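Projects > Student Builds > Spring Reports > Bin Picking

Teaching a Big Arm to Empty a Bin: Final Project Report

Shared workshop build, Vallport, written up in March

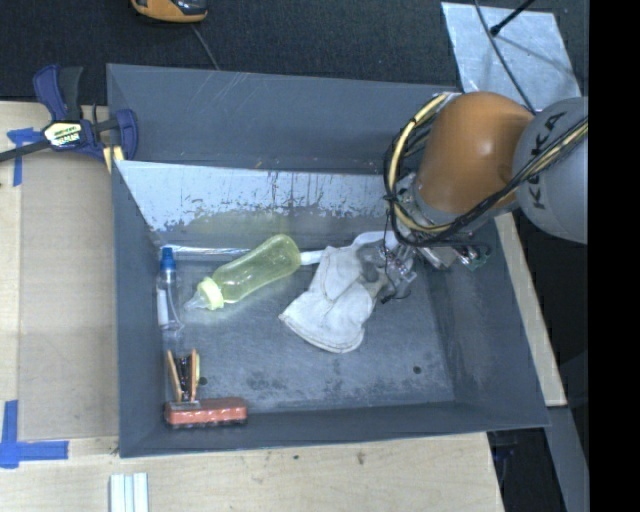
1. What I was trying to do

My project was picking mixed household stuff out of a bin, one item at a time, without knowing ahead of time how it would be lying. I picked this topic in the fall thinking it would be the easy one (ha!). The arm is a KUKA that belongs to the workshop, and I got bench time on it every Friday evening plus whatever odd hours I could grab. My part was everything around it: the bin and how it's held down, the gripper, the wiring, and the program that decides where to go next. I called the program Jedeo, after a cartoon I liked as a kid, and the name stuck.

2. The bin and the bench

I went with a gray bin with sloping sides, and I'd do that again. Stuff slides back toward the middle when it gets bumped, so you get fewer items stuck flat against a wall where the fingers can't get in. The slopes do eat into your room near the floor though, and the gripper has to come down pretty carefully on the sides.

Holding the bin still was a bigger deal than I expected. In my first week I just set it on the wood and let its own weight do the job. Every time the fingers brushed a wall it crept over a little, and after ten picks all my positions were off. Now there's a bar clamp on one corner, and I put blue tape on the wood next to it so I can line things up again after somebody needs the bench. Clamp and tape together cost me almost nothing and fixed more problems than two weeks of code did.

3. The gripper

I built it on a used Dhillon finger unit that was sitting in the parts cabinet. The mechanism is all out in the open, which looks rough but means I can get a hex key on anything in seconds. I had a cover designed and printed, and then I left it off because I was taking it off constantly anyway.

Wiring was the annoying part. The thin wires down by the fingers are the first thing to snag, and I re-routed them three times. The thick cables on the arm need a generous loop or they go tight when the wrist turns - I found that out with a connector popping loose in the middle of a run. If you're building something like this, move the arm by hand-jogging through its whole range and watch only the cables. Do it before you write any code at all.

4. The things in the bin

I wanted items that behave differently, so most of the set came out of my apartment and the rest from the workshop shelves. A few notes on the ones that mattered:

- Work glove. The hardest by far. It folds differently every time, and it likes to land on top of something else. Grabbing it by the cuff worked best for me.
- Baby bottle. Slippery and see-through, and it rolls. Coming in across the body is okay, going for the nipple end is not.
- Spray bottle. Slim and transparent, so my program kept missing the body. The bright blue cap saved me, and I ended up aiming off that.
- Reddish-orange brush or block. Easy when it's out in the open, a pain when it's lying right along the wall.

Anything clear was trouble in general. I tried a different lamp, then two lamps, then no lamp, and the plain ceiling lights gave the steadiest results.

5. How the runs went

The full plan was 685 pick attempts, and I got through all of them, spread over 16 sessions. Of those, 230 were failures of one kind or another. I was kind of bummed about that number until I sorted them, and a big chunk came from the glove and the clear plastic. Take those out and the thing is pretty reliable!

Each try also writes a log line every time the arm changes what it's doing, so I finished with some 2,000 lines to read through. I read all of them, on a couch, over a weekend. The pattern I missed at the bench was that a bad pick often leads to a second one, because the item gets pushed into a wall and the program tries the same approach again. I added a rule that makes it go for a different item after a miss. It's a dumb little rule and it helped a lot.

6. What I'd change

Softer finger pads, for sure. Mine are too hard for the rounded bottles. I'd also like a second clamp on the opposite corner, and a bin with a less beat-up floor, since the scuffs and the small dark holes confused my program more than once (it tried to pick up a hole, twice in a row, and I let it).

The code and the finger pad drawings are on the workshop's shared drive in the Jedeo folder. The newest drawing is the one with the rounded tips; ignore the square ones.

Recent reports
Clitora: a plant watering rig from scrap pumps
Rebuilding the workshop's drill press table
A label printer that runs off a bike light battery
Vallport tool library: sorting shelf, second try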